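Consumer Behavior, Unit 6
Reading the Shelf: What Store Display Research Does and Does Not Show

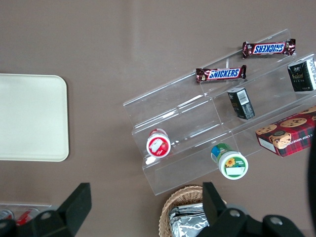
Does putting a product at eye level make people buy more of it?
Sometimes, by a modest amount, and mostly for cheap things people had not planned to buy. The effect is smaller and less steady than the trade press makes it sound, and much of the evidence comes from firms that sell shelving or shelf advice.

What you were probably taught

The standard line is "eye level is buy level." It appears in most intro retail textbooks, usually with no source. When there is a source, follow it. You will often land on another textbook, then a magazine column, then nothing. The claim may still be right. Plenty of unsourced claims are. But you should know how thin the paper trail is before you repeat it on an exam or in a job interview.

Three separate claims get bundled together under that slogan:

Attention. Shoppers look at the middle of a display first and longest.
Choice. Shoppers pick what they look at.
Sales. The store as a whole sells more.

The first has decent support from eye tracking, though a lot of that work is done on screens, with students, who are paid to be there. The second is weaker. People look longer at things they already like, so looking and picking go together even if looking does nothing at all. The third is where most of the money is spent and where the evidence is poorest. If I buy the crackers on the middle shelf in place of the crackers on the bottom shelf, the cracker maker is happy and the store is exactly where it was.

The Plerkwood case

You have the Plerkwood report in your reading packet. Plerkwood, a gift and stationery chain, hired Ljungberg to redo its counter displays. Ljungberg reported that sales of counter items rose by up to 32 percent.

Read that sentence again slowly. "Up to" means one store, or one item, hit that number. The report does not give the average. It covers 6 stores, and the stores were picked by the managers. Ask yourself which stores a manager would volunteer. The comparison period is January, which for a gift shop is a dead month, so nearly anything measured against it will look good.

There was also no group of stores left alone. Staff in the test stores knew about the project, got a training session, and presumably tidied up. Any of that could move sales. I have read the appendix twice and still can't tell whether prices were held steady.

The Fladville study

The Fladville paper is less exciting and better. The researchers took one product, hand soap, and swapped its place on the shelf on a set schedule, with prices fixed. Moving it from the bottom to the middle helped. Moving it from the middle to the top made no difference they could detect. Total soap sales did not change. That last result is buried on the second to last page and I have never seen it quoted in a sales pitch.

Its limits: one town, one store, one kind of product. Soap is something people run out of. I would not carry the result over to candy or greeting cards.

A word on software

Plasia and tools like it give each shelf position a score. Students like these because the output looks precise. Before you trust a score, find out what it was fitted to. If it was trained on past sales, remember that stores already put their best sellers in the best spots. The tool may be telling you where good products have been kept, which the store knew.

Terms to know

Facing: one unit of a product visible at the front of a shelf.
Planogram: a diagram showing where each product goes.
Cannibalization: one item's gain coming out of another item's sales in the same store.
Lift: change in sales against a baseline. Always ask which baseline.

For next class

Write 2 pages on the Plerkwood report. Do not summarize it. Pick the one design change that would most improve it and explain what you would expect to see if the display really worked, and what you would expect if it didn't. "Use a bigger sample" will not get full credit unless you say what the bigger sample fixes.

Bring the Fladville paper with you. We will go through the second table line by line.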